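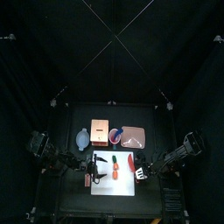 The two-arm station at Drulcombe, set up with the play-food task.

July
By Romain Huet

When Drulcombe began looking for a two-arm workstation for its applied automation program, the choice came down to price, service and the time an instructor would need to prepare it for a class. The college settled on the Wekero, a bench-top station supplied as a kit by Brirura. Bontu Hadgu, who coordinates the teaching laboratory, has had the station in her care for two terms and agreed to discuss its strengths and its shortcomings.

Ms. Hadgu explained that the kit was bought to teach manipulation by demonstration. A student guides the two arms through a household task, the movements are recorded, and the recordings are used to train a control program. The play-food task is among the first the students meet. It calls for items to be picked up, moved over a cutting board and set down again, with both grippers often needed at once.

"We chose toy kitchen items for the early lessons because they are light and forgiving," she said. "A dropped carrot does no harm. The students can make their mistakes at full speed and try again."

The workspace is enclosed in black fabric, and the tabletop is black as well. Ms. Hadgu considers this the most useful decision in the whole design. The laboratory has tall windows on its west side, and an earlier open bench gave results that changed with the hour.

"A program trained in the morning would struggle by 4 p.m.," she said. "With the enclosure, the background stays the same colour and the board is bright against it. I would not go back to an open bench for this kind of work."

The fabric has its drawbacks. It collects lint, and it must be unhooked before anyone can reach the rear of the table in comfort. Ms. Hadgu would like to see a panel that opens at the back. She has raised the matter with Brirura and was told that a revised cover is being considered, although no release date was offered.

Assembly took longer than the supplier's guide suggested. The guide allows one working day. Drulcombe needed three, and most of the extra time went to the cabling.

"The mechanical side is well done," Ms. Hadgu said. "The holes line up and the brackets are clearly marked. The cable instructions are another matter. There are two drawings, and they do not agree with each other. We followed the second one and then had to undo part of it."

She advises other purchasers to route the wrist cables last, and to move each joint through its full range by hand before the power is turned on. One of the college's arms arrived with a cable run that was too short at the wrist. Brirura sent a replacement within the week and did not charge for it.

On daily performance, her assessment is favourable. The laboratory keeps a log of every recorded session, and at the end of the second term it held 1,206 demonstrations. Of these, 74 were set aside as unusable. Ms. Hadgu attributes most of the rejected recordings to student error, such as starting a movement before the recorder was ready. A smaller number were caused by a lost connection between one arm and the controller -- a fault that was cured by a software update in the spring.

The play-food task accounts for 557 of the recordings. It has proved harder than its appearance suggests. Bowls and cups are handled well by the parallel grippers, according to Ms. Hadgu, but thin utensils lying flat on a board remain difficult.

"A flat handle gives the fingers very little to close on," she said. "The students learn to approach at an angle, or to use the second arm to steady the object. That is a good lesson in itself, but a purchaser should know that the standard fingers have this limit."

Brirura sells a narrower set of fingers as an accessory. The college has not bought them. A competing station from Lambrakis, which Ms. Hadgu tried during the selection process, came with two sets of fingers included. She described its grip on small objects as better and its software as much harder for a first-year class to learn.

Training for staff was included in the purchase. It was delivered over two afternoons by a Brirura technician, who stayed on to watch the first student session. Ms. Hadgu spoke well of the visit and less well of the written material left behind, much of which assumes that the reader has programmed an arm before.

"Our students come from many backgrounds, and some have never used a command line," she said. "We rewrote the first four chapters in plainer language. I have offered our version to the company."

The station is now booked for 15 hours a week during term. Noise has not been a concern, and the arms can be run while another class is being taught at the far end of the room. Routine maintenance consists of checking the joint fasteners, wiping the finger pads and inspecting the cables where they loop at the wrist. The finger pads have been replaced once.

Asked whether she would recommend the Wekero to another college, Ms. Hadgu said that she would, provided the purchaser had a technician available for the first month. She would be more cautious about recommending it to a secondary school, where that help may not be at hand.

Drulcombe intends to keep the station in its present form for the coming year. A request for a second unit has been submitted with the department's equipment budget, and Ms. Hadgu expects a decision before the autumn timetable is set.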